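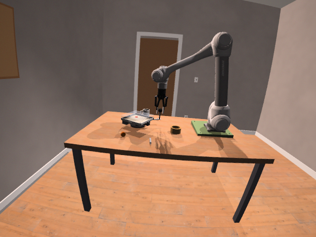 The rules of the room that isn't there

A simulated robot can't trap your fingers, scorch your bench or fall on the intern. It can still mislead you, and a small group in Emasbridge has written down how to stop it.

By Felicja Zieliński

The safety briefing for the simulation lab at Emasbridge takes less time than the kettle. Don't put your tea on the workstation. The fire exit is behind you. After that Geeta Solanki hands over a second document, two pages long, and watches your face while you read it.

It's called the Tilham Notes, after the village where most of it was argued over one wet May in a rented cottage with a poor boiler. It has no official standing whatsoever. It is a list of things you must do before you are allowed to say, in Solanki's hearing, that your robot works.

"People relax in simulation," she says. "They'd never run a real arm without checking the bolts. Then they sit down in front of a pretend one and all their manners go."

Her pretend one stands on a wooden table in a plank-floored room, with a plain brown door behind it that leads nowhere. There is a light switch on the wall. I asked whether it did anything and was told, a little stiffly, that it was part of the room. The arm is bolted to a green plate, or at any rate there are small dark holes where bolts would go, and its gripper hangs over the tabletop like somebody choosing a chocolate. Among the things within reach are a ring, an orange ball and a tray with a see-through cover. The thing that causes the trouble is a black ball on a thin post.

The job is to get hold of it. You'd think everybody would agree on what that meant.

They don't, and the first rule in the Notes exists for that reason. It says that success must be written down, in plain words, before the first run, by a person other than the one who trained the robot. Must the ball be lifted? By how much? Does it have to stay lifted, or is a brief moment of glory enough? Solanki has seen a results table in which "grasped" meant that the fingers had closed somewhere in the neighbourhood. She has seen another in which the ball was nudged off its perch, rolled away and was marked as a pass, on the grounds that it had certainly been moved.

Martti Rantala, who wrote most of the Notes and apologises for all of it, keeps a habit from an earlier career inspecting lifts. He likes a second pair of eyes. When the Notes talk about camera views, that's him.

From across the room, a gripper that is over the ball and a gripper that has the ball can look much the same, particularly to someone who wants to go home. So the Notes ask for a view from close to the hand as well, saved with every run, and they ask that it be looked at by a human being now and then. Rantala's phrase for this is "opening the lift doors". I didn't press him on it.

The close view has its own comedy. It's round, like looking down a drainpipe, with blackness in the corners and the gripper poking up into it from below. The tray swells at the side. Everything on the table has slid off to some new position, and it took me a while to find the ring. But it does settle arguments, or at least it starts better ones. Two flat pads, the black ball between them, and a sliver of space on either side.

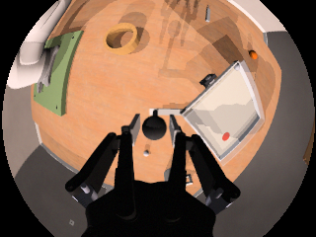
3 minutes left to read

That sliver is the sort of thing Szu-yu Liu will happily talk about through lunch. Liu looks after the software at Emasbridge and regards the gap between "between the fingers" and "in the fingers" as the whole of her profession. A still can't tell you whether the pads are about to close or have just let go. A log of contact forces can, provided somebody remembered to keep one. The Notes say keep one. They say it in capitals, which Rantala regrets.

Liu's own contribution is the rule about shadows. It's the one that visitors laugh at, and it's the one she won't discuss removing. The shadows on this table are long and soft and there are a great many of them, smearing across the grain and climbing over one another. They come from lights that don't exist, and they can be switched to fall any way you like. That makes it very easy to fall in love with one arrangement.

"You get it working with the light just so," says Liu, "and you never touch the light again. It's like only weighing yourself on the one set of scales."

Under the Notes, you touch the light. You also move the objects, change the starting pose of the arm and publish the list of what you changed. If you left something fixed, you say that too. A hundred runs with nothing altered count, for reporting purposes, as one run that took rather a long time.

Then comes the number itself. The Notes want 100 trials per condition, decided in advance, and every one of them reported. You may not stop early because it's going well. You may not carry on a bit longer because it's going badly. You may not discard a run because the ball "went strange", unless you've already written down what strange is. This last clause is known in the building as the Kokkonen clause, and Raili Kokkonen would like it known that she has had quite enough of that.

Kokkonen works for Seppälä, a firm that makes packing equipment and uses simulations from places like Emasbridge to decide what to build. Some while ago she was sent a very fine success rate for a picking task. Buried in an appendix was the information that runs with "physics anomalies" had been left out. She rang up and asked how many. There was, she says, the kind of silence you get when you ask a teenager where the car is.

"I don't mind a bad number," she told me. "I've built good machines from bad numbers. I mind a number that has been to the hairdresser's."

Her complaint about the Notes is that they're too kind. She'd like a rule forbidding any simulated result from being quoted without the word "simulated" in the same sentence. The present version only asks for it in the same paragraph, and she has observed that paragraphs can be made very long. She'd also like the videos labelled. These rooms are getting handsome: the planks have knots and scuffs in them, the skirting boards have been fitted with more care than mine, and a busy person scrolling through a report might well assume there was a real door back there and a real corridor on the other side of it.

Rantala is sympathetic and has drafted the stricter wording. It was discussed at a meeting in Skisidness, where the lab's partners gather to disagree by the sea, and it failed to get through. The objection was that everyone would find it tiresome. Kokkonen pointed out that she found brushing her teeth tiresome. The wording will come back next time with one comma moved.

There are fair criticisms of the whole exercise. One is that two pages can't cover everything, and the Notes don't try. They say nothing useful about soft things, or about liquids, where Liu's advice is currently to take up gardening. They assume one arm at one table. They don't tell you how far a good result in there should be trusted out here, a question that keeps several people in salaries and gets a single line: "Test it on the real thing and report both."

Another is that a voluntary rule only binds people who were going to behave anyway. Solanki doesn't really dispute this. Her answer is that most of the sloppiness she meets isn't wicked. It's a person at half past six, with a result they like and a bus to catch, and a sheet of paper on the desk is sometimes enough to make them miss the bus.

I watched her go through a colleague's write-up with the Notes beside her and a green pen. The definition of success was there, dated before the runs. The views were saved. The lights had been moved. Under "objects varied" he had listed the ball, the ring and the tray, and she wrote "what about the table?" in the margin, underlined it, and went to see whether he'd left yet.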